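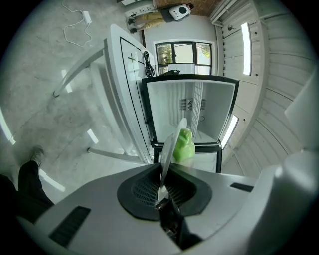
Setup and maintenance of the Belmonte hand-held gripper

The Belmonte is a hand-held gripper tool made by Stovimex and used for recording manual tasks that are later reproduced by a robot arm. The operator carries the tool by its handle and works it directly on household objects and appliances, with a camera looking out over the housing toward the fingers. This article covers the preparation, routine care and common repairs of the tool as practiced at the Drultdale workshop, where part of the series is serviced.

Construction

The upper shell is a gray housing with a recessed opening at its center. The finger plate rises from this opening, and a fine mesh grille lies inside it. A vent slot is cut into the left side of the housing and a smaller slot into the right. The finger plate is translucent and pale, which keeps it from hiding much of the object being approached. A white curved frame part stands at the right of the tool.

The fingers are driven through a trigger linkage. Linkages of the first series used a pressed pin; from the second series on, the pin is threaded and can be replaced without opening the shell.

Setting up

Setup begins with the finger plates. Each plate is seated, pressed home and checked for side play before its screw is tightened. The trigger is then cycled 10 times with no load, and the opening width is compared with the value on the service card. A tool that does not return to the same width is taken back to the linkage stage.

The camera view is checked next. The tip of the finger plate should lie near the middle of the picture, with the housing along the bottom. Alignment is normally done with a small object of strong color placed at the front of an open compartment, such as a bright green item in a mini fridge. A white interior shows up exposure errors quickly -- the settings are adjusted until both the object and the rear wall hold detail. Ceiling lights reflected in a smooth floor may upset automatic exposure, and Drultdale locks it manually.

Routine care

The mesh grille and vent slots are brushed out after every 45 hours of use. Solvents are not used on the finger plates. Small metallic fittings below the plate are inspected for looseness at the same interval.

Repair

The usual fault is a cracked finger plate. Replacement takes about 8 minutes and requires the width check to be repeated. Drag in the trigger is most often traced to dirt behind the grille. Plates for the Belmonte are listed under part number 2729 and also fit the Olberg, an earlier tool with a shorter housing -- the Olberg screws are not interchangeable.

See also

Olberg (gripper)
End effector
Camera calibration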